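**Textile Care, Unit 5: Folding Knits**
Handout for the Ballow site, revised August 8, 2024

Lay the garment on the mat and smooth it from the center out. Find the hem first. On a machine-made knit it is normally a double-needle hem, and the stitch lines show you where the edge should lie. 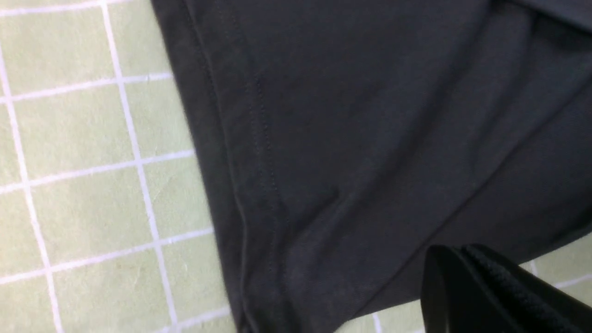 *Fig. 1. Double-needle hem on a black knit.*

Bring long edges together before short ones. Keep the band even. Shake out the creases before you make the next fold. 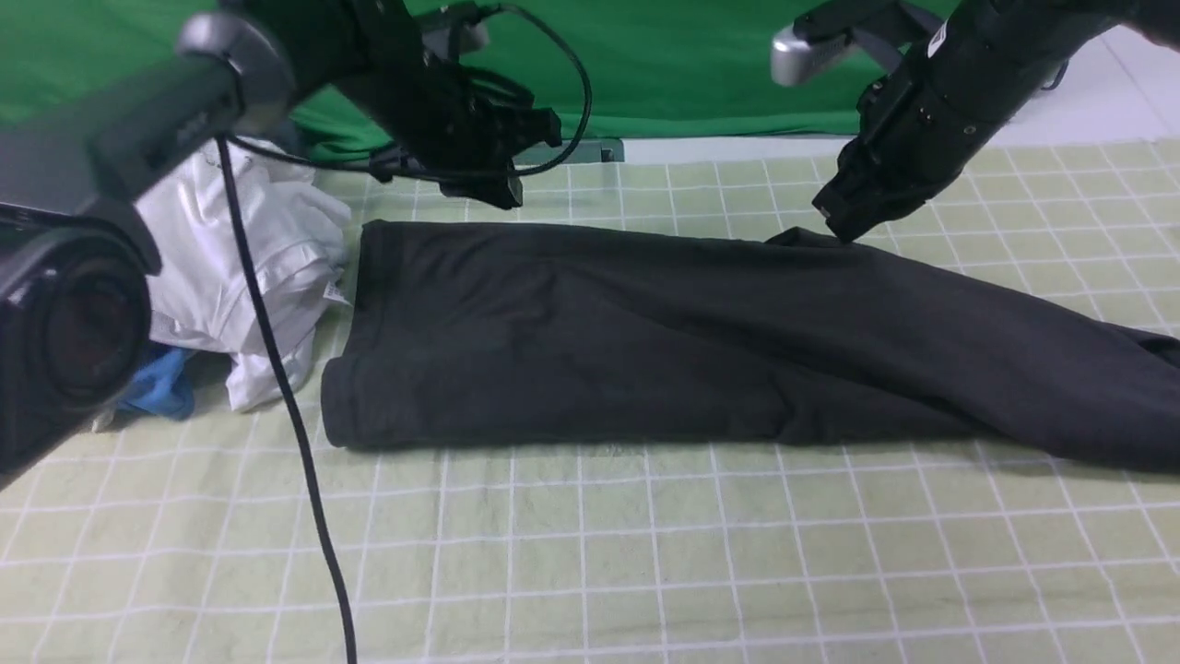 Dark and white items are sorted into separate stacks at Sikora and at Ballow. Lint is the main reason. A few light specks show on the dark garment on the grid mat, and a pile of white clothing is right beside it. Brush dark pieces before stacking.

Read the size at the neck before the last fold. Some shirts have it printed on the fabric, others on a sewn label.

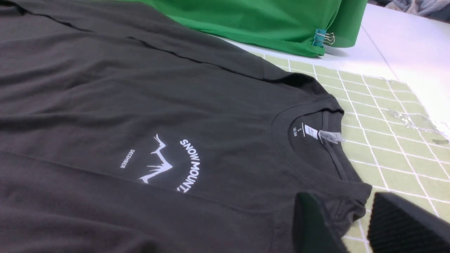 Stacks hold 12 shirts, collars facing the same way. Leave 2 inches between stacks on the shelf.

Reading for next time: Meltitz folding guide (1988), chapter 2.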